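# 仿真里用手柄示教夹合页，录出来的演示歪歪扭扭，大家怎么练手的？

版块：Lisedcombe 互助站 / 示教与遥操作　　发表于 2020年1月

## Suqin Tang

各位好，潜水很久了，第一次发帖，写得有点啰嗦，请多包涵。

我在 Palska 里搭了个厨房台面，用遥操作的方式给机械臂录演示，录完拿去做模仿学习。任务听着特别简单：把台面上那个灰色的金属合页夹起来，挪到台子另一头，放稳，松手。碗不许碰，旁边那根细杆也不许带跑。结果我录了一个多星期，越录越怀疑自己的手。

先放两张截图，一张是贴着夹爪看的，一张是从旁边看整条胳膊的：
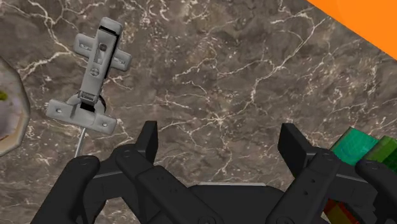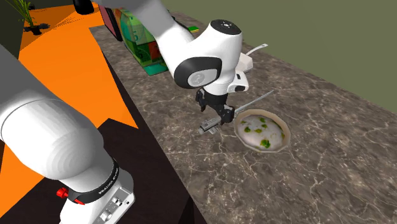 ### 我现在的做法

我用的是一个六自由度的 3D 鼠标，左手推它管平移和旋转，右手在键盘上按空格开合夹爪。屏幕分成两半，左边近景，右边远景。动作空间是末端的增量位姿，控制频率不高，每一步都有限幅。

一条演示大概是这么个流程：

1. 复位，合页的位置和朝向会随机抖一点，碗的位置也会抖一点。
2. 把夹爪移到合页上方，看着近景转手腕，让两根手指跨在合页窄长的那一段两边。
3. 往下压，压到我觉得差不多了就按空格。
4. 抬起来，平移，放下，松开。
5. 按回车保存，或者按退格扔掉重来（退格键快被我按秃了）。

到发帖为止我存了 459 条，全是自己觉得“能看”的，扔掉的没统计，反正很多。拿这些训出来的策略呢，前半段还行，会往合页那边飘，飘过去以后就开始在上方磨蹭，左晃一下右晃一下，有时候晃着晃着就下去了，有时候就一直晃到超时。真下去的那些里面，又有不少是一根手指压在合页的臂上，把它顶得转半圈，然后夹了个空气。

### 我自己怀疑的几个地方

**第一是对准那一段我太犹豫了。** 回放自己的演示，发现每次快到合页上方的时候，我都会停下来看看左边屏幕，再看看右边屏幕，再挪一点点，再看看。停的时候动作几乎是零，挪的时候又是忽左忽右的小动作。策略学到的晃，八成就是学的我。

**第二是角度。** 合页是斜着放的，我有时候老老实实把手腕转到跟它平行，有时候嫌麻烦，差个十几度就直接夹了，反正仿真里夹住了它自己会滑正。两种都存了。

**第三是那根细杆。** 它跟合页挨得很近，我有时从杆这一侧绕进去，有时从另一侧绕，全看当时夹爪停在哪边。后来想想，同一个初始位置，我可能给了两种完全不同的走法。

**第四是高度。** 从近景看根本看不出手指离台面还有多少，石纹又花，眼睛很容易被那些浅色的纹路带跑。我基本靠远景猜，猜低了手指就戳台面，整条胳膊一抖。

### 想问的

- 对准阶段的停顿，是录的时候就要逼自己不停，还是录完再剪？剪的话怎么剪才不会把有用的也剪没了？
- 绕路的方向要不要硬性规定一种？规定死了会不会泛化变差？
- 我手上有 3,000 块的预算，可以换个输入设备，值不值得？还是先练手？
- 有没有人拿真机械臂拖着示教过同样的任务，再搬回仿真的？听起来很美好，不知道坑多不多。

另外我同学跟我说，演示质量不行就堆数量，堆到几千条自然就平均掉了。我心里不太信，但又说不出哪里不对。

先谢谢大家！欢迎骂我手残，我有心理准备。

---

## Gistis

换 VR 手柄，立竿见影。3D 鼠标那个东西推前推后跟转手腕老是串轴，我用了三天就送人了。VR 手柄你手怎么动它就怎么动，夹合页这种东西闭着眼都能夹。

停顿不用管，网络会自己学的。数量多点就好了，你同学说得对。

**Suqin Tang：** 谢谢！不过我这边 VR 头显戴久了会晕，一次最多撑二十分钟。只用手柄不戴头显可以吗？

**Gistis：** 可以啊，手柄有追踪就行，看屏幕录。不过看屏幕就没有深度了，你那个高度的问题还是在。多戴戴就不晕了。

**Suqin Tang：** ……我再想想（扶额）。

---

## Gu

看到你写“在上方磨蹭”我就笑了，我第一批数据训出来的东西也是这个样子，跟我自己买菜挑西红柿的动作一模一样。我做的是仿真里夹小五金件，螺母、卡扣、小铰链都夹过，跟你的情况很接近，下面想到哪说到哪。

### 先说数量和质量

不同意楼上。你的毛病是同一个画面下给了好几种动作，如果你用的是普通的均方误差回归，网络会去输出这几种动作的平均。左绕和右绕平均一下是什么？是直着从杆上面撞过去。停和动平均一下是什么？是慢吞吞地挪。堆到几千条，它只会把这个平均值学得更准。

当然你换成能表示多峰分布的策略头，会好很多，混合高斯那类的都可以试试。但我建议先把数据弄干净，再去折腾模型，不然你分不清到底是谁的锅。

我自己的数字：第一批录了 2,214 条，大部分是赶进度录的，三个人轮流录，习惯各不相同。后来重新立了规矩，一个人录，量少了一大截，效果反而上去了。第一批到现在还躺在硬盘里，舍不得删。

### 对准阶段的停顿

我的办法是录之前先把事情想完。复位以后不要立刻动，手离开鼠标，眼睛在屏幕上把路走一遍：手腕转到多少，从哪边过去，压到哪里。想好了再把手放上去，一口气做完。录制程序从你第一次给出非零动作开始记，前面想多久都没关系。你们那个 Palska 我没用过，应该有触发录制的选项，没有的话自己加几行。

一口气的意思也不用太极端，慢是可以的，慢而连续，就很好。怕的是一顿一顿。我练的时候嘴里会哼歌，跟着拍子走（办公室的人觉得我有病），手真的会稳很多。

录完还是要剪，但是剪的条件要带上夹爪：

- 末端增量几乎为零，并且夹爪指令没有变化，并且手指开度也没有在变，这样的连续帧才可以删。
- 夹爪闭合过程中的那几帧一定要留，哪怕手臂一动不动。我第一次写过滤脚本把这段全删了，训出来的策略夹爪刚开始合就往上抬，合页夹到一半就掉，查了两天。
- 松手以后也一样，等手指完全张开再抬。
- 删完之后把剩下的轨迹回放一遍。注意是把动作重新喂给仿真跑，看能不能复现成功，别光看录像。

最后这条很多人偷懒。你删了中间的静止帧，如果控制器有滞后，后面的动作就会提前发生，回放出来可能已经对不上了。回放失败的直接扔。

### 角度要不要对齐

要。你说“夹住了它自己会滑正”，这在仿真里成立，很大程度上要看摩擦和接触参数怎么设的。换一套参数，它可能就不滑了，或者弹飞了。你演示里如果有很大一部分依赖滑正，策略就学会了不用对齐，等哪天它差了二十多度还照样往下夹，那就是你教的。

我给自己定的线是 5 度以内才准往下压，做法是在近景上叠一条半透明的中线，让它跟工件的长边平行。仅供录制时自己看，**千万别把这条线存进训练图像里**，不然策略就学会看线了，上线一没有线它就傻了。别问我怎么知道的。

还有夹哪个位置，也要固定。看你第一张，合页上头有两片小翼伸出来，下头又有一条宽的法兰边，中间那截窄臂才是好夹的地方。夹得太靠上，手指会顶到翼；夹得太靠下，会顶到法兰，然后就出现你说的那种一压就转半圈。我会挑翼和法兰之间的那一段，每次都夹那里。

顺带一提，你第一张里夹爪张得很开，接近的时候全开当然最省心，可旁边有杆有碗的时候，张太开等于给自己加宽了车身。可以试试接近时就把开度收到比工件宽一点，前提是你的夹爪支持连续开度。如果只有开和合两档，那就没办法了，只能在路线上多让一点。

### 那根杆和绕路方向

规定一种。我的经验是规则要跟画面能看见的东西挂钩，比如“永远从没有碗的那一侧进”，这样碗换了位置，你的绕法也跟着换，策略有依据可循。要是规则是“今天心情好就走左边”，那它怎么学？

至于泛化，你担心的那种泛化应该由初始状态的随机来提供。合页位置抖大一点，朝向多转一点，碗也多挪一挪，但面对同一个局面，你的反应尽量是同一个。局面要多样，反应要一致，我带新人就强调这一条。

另外建议把路线拆成先高后低：先在安全高度水平移动到正上方，再转手腕，最后垂直下去。看着笨，但每一段在干什么特别清楚。别三样同时来，除非你手特别巧，我是不行。

### 高度怎么看

近景看不出高度太正常了。几个土办法：

1. 在仿真里打一盏顶灯，让手指在台面上有影子，指尖跟影子碰头的时候就是快到了。花纹重的台面影子会不太明显，可以把灯调硬一点。
2. 加一个侧面低角度的视角，只给操作者看，不进数据集。你第二张那个角度看大局不错，可是看指尖离台面多高还是高了点，而且指尖旁边又是碗又是工件，挤在一块儿，很难分清前后。
3. 最省事的：给遥操作加一个软下限，末端低到某个高度就不准再往下了。这个值你量一次就行。存数据的时候要存被限制之后的动作，别存你手推的原始值。

第三条我强烈推荐。手指戳台面那一抖，会让后面好几步的状态都很怪，训练里混进去这种样本挺烦人的。

### 再说几句失败和补救

你说失败的都按退格扔了，大方向没错，有一类我会留：**差点失败、但干干净净救回来的。** 比如下去的时候发现手指要压到臂了，停住，抬起来，重新对正，再下去。策略上线以后一定会跑到你没录过的状态里，这时候它要是见过怎么退回来，就不至于一直晃到超时。

我会专门录一批这样的：故意把夹爪复位到一个很别扭的位置，比如偏了一大截，或者歪着，或者太低，然后从那里开始救。注意是从别扭的状态开始记，把夹爪弄歪的那段操作不要进数据，否则你等于在教它怎么把自己弄歪。

等你有了一版还凑合的策略，就可以让它自己跑，你手扶着 3D 鼠标在旁边盯，眼看要坏事了就接管，把接管的那段存下来补进去重训。这样录一条顶以前好几条，因为每条都正好补在它不会的地方。而且比从头录好玩多了，有点像陪人练车。

### 要不要换设备

先别花钱。3D 鼠标串轴的问题确实有，但可以调：

- 死区开大一点，手搭上去不动的时候输出必须是零。
- 平移和旋转分开，按住一个键才允许转，松开只能平移。配合前面说的先移后转再下，刚刚好。
- 加一个慢速档，接近工件时切过去，增量缩到平时的几分之一。
- 坐标系想清楚，到底是跟着末端走还是跟着底座走。看近景操作的人一般喜欢跟末端，看远景的喜欢跟底座，**两个屏幕来回看的人最容易在这里乱掉**。我怀疑你停下来左看右看，有一部分就是脑子在换坐标系。你试试强迫自己平移时只看远景，对准时只看近景，中间只切一次。

VR 手柄我也用过，上手快是真的，手抖也是真的。胳膊悬空录一个小时，后面的数据跟前面的没法比。真要用，记得找个东西垫着胳膊肘，再加一点低通滤波，滤得太狠又会觉得拖泥带水，得自己试。

### 拖动示教那个问题

真机拖着教我录过一点。手感是最好的，夹小件的时候你能摸到碰没碰上，遥操作给不了这个。麻烦有这么几样：你的手和胳膊会进画面，图像没法直接用，得把关节轨迹存下来再让机械臂自己重放一遍，重放时拍图；拖的时候人会不自觉地往下按，存下来的轨迹往往比实际需要的低一点，重放就会戳桌子；再有就是要搬回仿真，工件位置得对得特别准，差一点点，夹的位置就全变了。

如果你最后本来就要上真机，拖动示教值得投入。如果像现在这样整个任务都在仿真里，我觉得绕这一圈不划算。

就写这么多，有空贴一条你的轨迹曲线上来，末端三个方向的增量画出来，毛病在哪一眼能看出来。

**Suqin Tang：** 天哪这也太详细了，我截图存下来了！坐标系那段真的说中了，我一直用的跟末端走，看远景的时候经常推反，推反了就赶紧往回拉，曲线上一堆小锯齿就是这么来的……今天先把旋转锁加上，平移切成底座坐标试试。

再追问一句：旧的那批还能抢救吗？还是全部重录？

**Gu：** 先用规则筛一遍，绕错边的、下压时角度差太多的、回放不成功的，剔掉，看剩多少。剩下的单独训一版当基线，然后用接管的办法往上补。别一上来全重录，手会废，人也会不想干了。

**Gistis：** 低通滤波这条我补一句，我没加过，所以可能是我数据多才没看出来。回头试试。

**Suqin Tang：** 更新：旋转锁加了，软下限也加了，下午试着录了一小批。戳台面是没有了，因为压根戳不下去，哈哈。对准还是会停，但停一次就过了，以前要停好几次。哼歌那招也试了，室友让我闭嘴。

绕路方向我定的就是从没有碗的那侧进，碰到碗正好挡在中间的情况还没想好怎么算，目前是先复位重来。Gu 你那边碰到这种摆法怎么处理？

**Gu：** 两边差不多的时候我统一走靠底座那一侧，写在便签上贴屏幕边上，免得自己忘。复位重来也可以，但你评测的时候就得把这种摆法也排掉，不然它没见过，肯定乱来。

**Suqin Tang：** 明白了，那我也走靠底座这侧，便签这就去贴。曲线图等我明天画好了发上来。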